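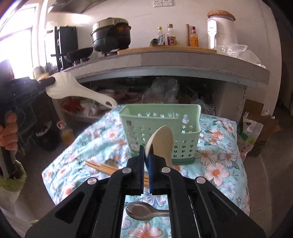
Section 4: Setting up and loading the utensil holder

4.1 Scope

This section covers the first wash, placement, loading and routine care of the Bruvstead utensil holder, perforated type, in home kitchens and small shared kitchens. It applies to the open-topped plastic holder used for chopsticks, spoons, rice paddles and similar hand tools. Wall-mounted racks are covered in Section 5. Knife storage is covered in Section 6 and must not be combined with the holder.

Read 4.2 and 4.3 before loading for the first time. Users replacing an older holder can start at 4.4 once the new one has been washed.

4.2 Before first use

1. Remove all packing material, including any film stuck to the inside wall.

2. Run a finger around the rim and around several of the cutouts. Moulding flash (thin, sharp slivers of plastic) is sometimes left on these edges. Trim it with nail scissors. Do not file it, as filing leaves a rough surface that holds starch.

3. Wash the holder in warm water with ordinary dish detergent. Use a bottle brush on the inside corners.

4. Rinse until no suds come through the cutouts.

5. Turn the holder upside down on a rack and leave it to drain. Do not dry the inside with a tea towel. Lint catches in the cutouts and is tedious to remove.

Note: A faint plastic smell is normal on a new holder and fades after a few washes. If it persists, leave the holder filled with warm water and a spoonful of baking soda overnight, standing in the sink.

Caution: Do not pour boiling water into the holder. The base can bow outward, after which it will rock on a flat counter. A bowed base cannot be pressed back.

4.3 Choosing a position

The holder needs a flat, level surface, clear space above it equal to the height of the longest tool, and moving air on at least two sides.

1. Choose a spot within arm's reach of the stove but clear of the burners. Keep a gap of at least two hand widths between the holder and the nearest burner ring.

2. Check for steam. Bring a covered pot to the boil on the nearest burner and hold a dry spoon over the proposed spot. If the spoon fogs, move the holder further along.

3. Check overhead clearance. A long ladle standing in the holder must lift straight out without touching a shelf, range hood or cupboard door.

4. Keep the holder away from wall sockets and the cords of small appliances. Water drips from the cutouts for some time after loading.

5. Place a drip tray or a folded dishcloth underneath. The Varma shallow tray fits the standard base with a narrow margin on all sides.

Note: A dining table can be used for sorting and loading, and for serving at large meals. If the table has a cloth on it, dry the base of the holder first. Printed tablecloths may mark if a wet base is left standing on them, and a damp patch under plastic dries slowly.

Caution: Do not stand the holder on the floor or on an open shelf below counter height. Dust and cooking residue settle on the upper ends of the tools, and small children can reach them.

4.4 Sorting the tools

Sorting is best done with everything laid out flat. Allow enough room to keep each group separate. A cleared table is easier than a counter, where bottles and appliances are usually in the way.

1. Empty the drawer, the old holder and the dish rack. Put every hand tool on the table.

2. Separate the tools by material: wood and bamboo, metal, plastic.

3. Inspect the wooden spoons. Look at the lip of the bowl and at the point where the bowl meets the handle. Discard any spoon with a split that a fingernail can enter. Surface fuzz can be removed with fine sandpaper, sanding with the grain.

4. Inspect the chopsticks. Roll each one along a flat surface – round types only – and set aside any that wobble. Check the tips for dark spots. Square chopsticks are checked by eye, looking along the length.

5. Match the chopsticks into pairs by length. Unmatched chopsticks may be kept for stirring batter or lifting noodles, but store them apart from the table pairs.

6. Inspect plastic rice paddles for melted edges and scratches. A paddle with a hanging hole can go on a hook instead of in the holder, which leaves more room for spoons.

7. Inspect metal spoons for pitting. Light marks can be removed with baking soda paste.

8. Wash everything that is being kept, then dry it as described in 4.5.

Chopsticks held together in a rubber band should be released before washing. Water stays between them for hours and the band perishes.

4.5 Drying before loading

The cutouts let air reach the tools, but they are not a substitute for drying. A holder packed with wet wood will develop an odour within days, whatever its ventilation.

1. Shake off surplus water over the sink.

2. Wipe metal and plastic tools with a dry cloth. They can be loaded at once.

3. Wipe wooden tools, then lay them flat on a rack or dry cloth, spaced so that they do not touch.

4. Leave wooden tools until the end grain at the tip of the handle feels the same as the middle. In a dry room this takes a few hours. In humid weather leave them overnight.

5. Load wooden tools last.

Caution: Do not dry wooden spoons or chopsticks in an oven, in a microwave or on top of a warm pot lid. Rapid drying opens the grain and leads to splits.

4.6 Loading

1. Place the holder so that its longer side, if it has one, faces the user.

2. Load the tallest tools at the back. Ladles, wok turners and long cooking chopsticks belong in this row.

3. Load wooden spoons next, handle down and bowl up. The bowl is the part that stays damp longest and needs the most air.

4. Load the rice paddle at one side, blade up, with its flat face against the wall of the holder.

5. Load metal spoons in front, handle down. Do not nest the bowls. Nested spoons trap water and come out in pairs.

6. Load table chopsticks as a loose group in one corner, tips up. If they lean across the other tools, the holder is underfilled on that side. Move a heavier tool next to them.

7. Lift out one tool from each group. Each should come away without dragging its neighbours. If it does not, remove tools until it does.

8. Push the holder gently at the rim with one finger. It should slide before it tips. If it tips, move the metal tools closer to the centre.

Note: Any notch in the rim is convenient for the handle of a tool that is in use and will be picked up again shortly. Do not leave a heavy ladle resting in it overnight.

Caution: Do not load knives, peelers, skewers or scissors. Blades can pass through the cutouts and injure the hand of a person moving the holder.

4.7 Limits

The standard holder is rated for a total load of 2,000 grams, evenly spread. This figure includes any water retained by wooden tools. Overall height of the holder is 136 millimetres. Tools longer than 239 millimetres should be kept to the back row, and no more than 12 of these should be loaded at one time. A pair of chopsticks counts as two.

The Stidus divider, sold separately, splits the interior into unequal compartments and is recommended where chopsticks make up most of the load. With the divider fitted, clean both parts at the same interval.

4.8 Routine care

Daily

1. Empty the drip tray or change the dishcloth.

2. Return only dry tools to the holder.

Weekly

1. Remove all tools.

2. Wash the holder by hand. Pass a soft toothbrush through the cutouts from the outside, then from the inside. The points of the cutouts collect grease first, particularly on the side facing the stove.

3. Wipe the counter under the tray.

4. Drain the holder upside down before reloading.

Every few months

1. Repeat the inspection in 4.4. October is a convenient time in most households, ahead of the heavier cooking toward the end of the year.

2. Oil wooden spoons and wooden rolling pins with food-grade mineral oil. Apply a thin coat, leave it for an hour and wipe off the surplus. Do not oil chopsticks used at the table – they become slippery.

3. Check the base of the holder for hairline cracks. Hold it up to a window and look through from above.

4.9 Common faults

Holder rocks on the counter
Check for grit or a fold in the cloth underneath. If the surface is clean and level, the base has been heat-bowed. Replace the holder.

Sour smell from the tools
Empty the holder and smell each group separately. Wood is the usual source. Wash the affected tools, dry them overnight and reload with fewer pieces.

White film on the plastic
This is scale from hard water. Soak in one part white vinegar to four parts water, then rinse.

Sticky film on the outside
The holder is too close to the stove. Wash with warm water and detergent, and repeat the check in 4.3, step 2.

Chopsticks fall sideways
Load is uneven or too light. See 4.6, step 6, or fit the divider.

Dark spots on chopstick tips
Treat as mould. Discard the chopsticks, wash the holder and do not reload wood until the interior is fully dry.

Cracked rim
Usually caused by lifting a full holder by one side. Lift from below with both hands. A cracked rim cannot be glued safely, as adhesives may not be food-safe and the joint will hold dirt.

4.10 Spare parts

Dividers and drip trays are supplied through Trutar. Quote the shape of the cutouts and the colour of the holder when ordering, as base sizes differ between runs.

Section prepared by Saranya Suvarna. Checked by Hema Kotian.

Continue to Section 5: Wall-mounted racks and hooks.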